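Re: [demos] episode count and reset rule for the cube set

From: Sarla Tyagi
To: demos list
Time: 16:42

On the October thread, Whitfield wrote:

> We have 1,698 episodes of the cube task on the server and the plan says
> 3,000. Before Brumham books more operator time I would like to know two
> things. First, are the start layouts varied enough to be worth doubling?
> Second, the reset rule in the Wultham notes says "cubes in a row" and
> nothing else. Does the pad count as part of the row or not?
>
> Also, why do we keep both arms in every episode if only one of them
> moves a cube in most of them?

Taking these in order.

Start layouts. The rule we record under is three cubes (green, yellow, red) and one dark square pad, all on the near half of the table, within reach of at least one gripper. Yaw of each cube is left to the operator. The far half stays clear. The head view below is typical of what the policy gets as its widest input.

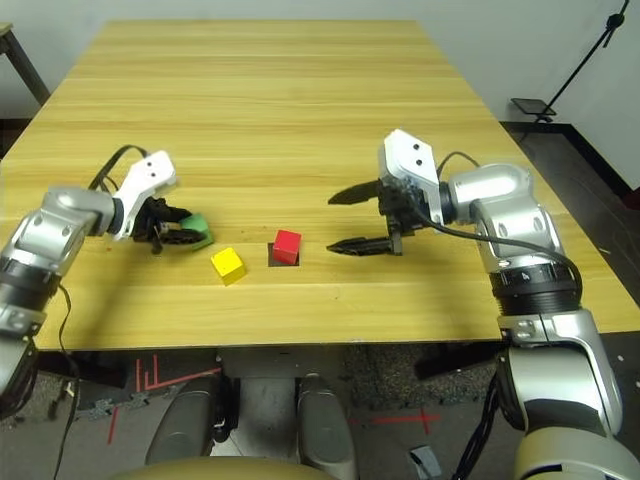
Head camera. Red cube on the pad, right gripper open.

I went through the yaw values for the last batch and they bunch up near square to the table edge, more so for red than for the other two. Green and yellow are better. So my answer to the first question is that doubling is worth it only if the operators turn the cubes on purpose. I would rather have 100 episodes with forced yaw than another long run of the same poses. The Brindano script can print a target angle per cube before each reset. It is a small change and I can have it in by noon tomorrow.

Wrist cameras. These matter more than the head view for the last part of the approach, and they are where the yaw problem shows up. When the fingers are on either side of a cube and the cube is close to square with them, the policy learns to close and not much else.

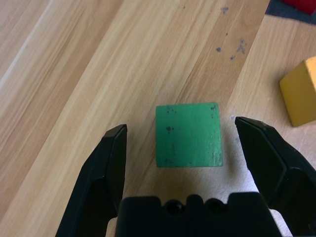
Two further notes on the wrist stream. Exposure is still on auto in the config, and the light wood can wash out near the gripper. I want it fixed before the next batch, same value on both wrists. And please do not repaint or swap the cubes partway through. Wear and specks on the paint are fine, but they should be the same wear and specks across the set, or we get a split that tracks the date and not the task.

Reset rule. The pad is its own item. It may be left bare at reset or it may have a cube on it, and the episode label has to say which. At present the label field is free text, and I found 18 different spellings for the bare case. Proposed values are "bare", "green", "yellow" and "red", lower case, no others. The loader will reject anything else. For a bare start the pad goes between the two grippers, and the cubes go where the operator likes along the near half.

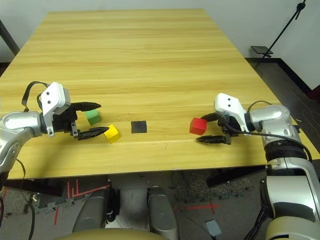
demos list, vol. 4, no. 11

Both arms. Keep them. The arm that does not move a cube still has to hold a pose that leaves the other one room, and that is a thing we want in the data. If we drop its joint states the model has no way to tell a parked arm from one about to reach. What we can drop is the idle lead-in. Up to 3,000 ms at the start of an episode goes by with neither arm commanded, and the trimmer should cut that back to a fixed length -- I have no strong view on the number.

On the files themselves: the joint states and the three camera streams are written with separate clocks. The Brindano script lines them up after the fact by nearest timestamp. It works, but a dropped frame gets filled with a repeat and no flag is set. I will add a flag. Old episodes can be run through again without going back to the raw logs.

Open items:

Forced yaw in the reset prompt -- me.
Fixed exposure on both wrists -- Brumham, please.
Label values in the loader -- Whitfield, if you agree with the four above.
Lead-in length -- anyone with a number and a reason for it.

If there are no objections to the label values I will convert the existing episodes tonight and keep the old field under a second name.

Sarla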